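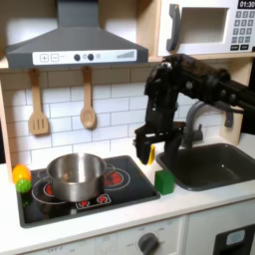
Rangehood quote seems high – is ducting outside really worth it?

Posted by Kirsty Paterson
May 26, 2024
Filed under: Kitchens and laundries

We're redoing the kitchen in a 1960s brick veneer and I'm stuck on the rangehood. The old one is recirculating, meaning it sucks the air through a filter and blows it back at my forehead. The kitchen bloke says we should go ducted and has quoted for a canopy hood, duct up through the ceiling, and a cowl on the tiles. The duct and roof part costs more than the hood.

I'm suspicious for a few reasons. He's also the one selling the hood. He told me recirculating hoods "do nothing", which can't be right or they wouldn't be allowed to sell them. And when I asked him how much air it needed to move he said "the more the better" and started talking about splashbacks.

The stove is gas, four burners, on an outside wall. I cook most nights, a fair bit of frying. Single storey, tiled roof, plenty of room in the roof space. We do get condensation on the kitchen window in winter but we get it in the bedrooms too, so I'm not convinced that has much to do with cooking.

The hood he wants to put in is a Gukel. I can't find a single review of it that doesn't read as if Gukel wrote it. Would I notice the difference, or is this one of those things people tell you to do because it's been done to them?

gourlay_st_reno

Go ducted. We did ours and it's brilliant, no smells at all now. Get the biggest one you can afford, you won't regret it. Ours has seven speeds and lights.

Keir Ogilvie

I'd be careful with the reply above. Biggest is not always a good idea, and I have trouble with "no smells at all" from anyone who fries fish.

I fitted kitchens for 16 years and now mostly get called in to look at ones that other people fitted. Your kitchen bloke is half right. A recirculating hood does catch grease, if you wash the mesh, and the charcoal filter takes the edge off smells for a few months until it's full. Hardly anyone replaces the charcoal. What it can't do is get rid of steam, or what comes off the gas flame. All of that goes back into the room. With a gas stove and a fair bit of frying I would duct it, and I say that as someone who enjoys talking people out of spending money.

The quote is another matter. You said the stove is on an outside wall. Why is he going through the roof at all? Straight out through the brick is a shorter run, with no tiles to cut and no flashing to leak in five years. There can be a good reason, such as a window or a neighbour's boundary right there, or a gas meter outside, but he should be able to tell you what it is. If the answer is "that's how we do it", get another quote.

Things to ask, whoever does it:

What size is the duct, and does it stay that size the whole way? I regularly find a hood with a 150 mm outlet squeezed down to a smaller pipe someone had in the ute. It makes a racket and moves very little air.

Is it rigid duct or the floppy foil stuff? A short bit of flexible is all right if it's pulled tight. Long saggy loops collect grease.

Where does it end? You want it outside. Not "in the roof space, it'll find its way out". I've put my hand on ceiling insulation over a kitchen in December and come away with what was basically lard.

Where is the replacement air coming from? A strong fan in a closed-up house has to pull air from somewhere, and if you have any other gas appliance with an open flue indoors, a heater for instance, it can pull fumes back down that flue. This is the one point I'm not relaxed about. Ask a licensed gasfitter, not me and not the person selling you the hood.

On the brand, I've got no opinion of Gukel either way. I don't put much weight on the airflow number on the box from any of them, as it's usually measured without a duct attached. I'd look at how wide the hood is instead. It should be at least as wide as the cooktop. Check the installation height in the manual as well, because gas generally needs more clearance than electric and I have seen it ignored for the sake of lining up with a cupboard. And go and hear one running in a showroom. If it's too loud to talk over you'll leave it off, and then it doesn't matter where it vents.

As for your window, you may well be right. Bedroom condensation isn't from the frying pan. A ducted hood might help the kitchen a bit, but anyone who promises it will fix the bedrooms is guessing.

Kirsty Paterson

Thanks Keir. I rang and asked him why the roof. Long pause, then he said he'd "have to have a look at the wall". He has been here twice. There's nothing on the other side of it except a hose reel and a lemon tree.

We do have an old gas heater in the lounge so I've booked a gasfitter before I agree to anything. Will also get a second quote from Burkiteck, who did my sister's place, although she says they were slow.

tradie_mick50

Wall is fine but put a proper cowl with a flap on it or you will get wind blowing back in. Mice too.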